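Kukberg Wide Work Table, White

Last updated: 20/11/2023

I've been selling the Kukberg for a while now and it's still the table I steer people to when they come in asking for "just a big white surface, please." It's a big plain rectangle with nothing on top to catch a sleeve or a hem. People buy it for folding, wrapping, sorting returns, cutting fabric, stocktaking, you name it. Dela Amissah has two in her alterations shop and she's already asking me about a third (she has no room for a third, Dela, I've seen the place).

The top is smooth but not slick. A cloth stays where you drop it and you can bunch it, flatten it out and fold it over without chasing it across the table. I was picky about that because the glossy one we used to carry, the Graltix, was awful for it. T-shirts went everywhere! The white also makes it really easy to spot lint, loose threads and that one stray pin before it finds your finger.
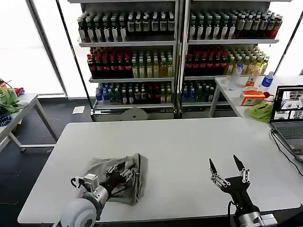

Most folks end up wanting a second surface once the big one is in use, so let me save you a phone call. The Isell side table is the smaller one, also white, and it's where your drinks, your laptop and all your odds and ends should live. I'm a spiller, so I keep every bottle off the main table when there's fabric out. If you run a shop or a break room you might look at the Zakaria shelving too. Tall, white metal, open shelves, and it takes bottled drinks nicely. Put it in front of a window if you like, you still get a good bit of daylight coming through between the rows.

Cleaning is warm water and a drop of dish soap. Please don't use the scratchy side of the sponge, it leaves dull patches and I can't fix those for you. Marker comes off with rubbing alcohol if you get to it the same day. Red wine I would not test.

A few things people ask me. The Kukberg ships flat and the legs bolt on, and it took me 40 minutes on my own with the radio going. Get a second person to help flip it, it's heavier than you expect. It's rated for 100 pounds spread across the top, so don't sit on it, and don't let your brother-in-law sit on it either. The feet screw in and out a little for uneven floors. If yours still wobbles after that, check the bolts again before you write to me, mine had one I'd only done up by hand.

The price is $197 and delivery is extra if you're outside town. The October batch went fast and the next one is on its way, so if it says out of stock just leave your email and Mariama Adjei will write to you when they land. She answers everything, usually before lunch.

Related items
Isell Side Table, White
Zakaria Tall Metal Shelving
Kukberg Replacement Feet (set of four)
Kukberg Bolt and Wrench Pack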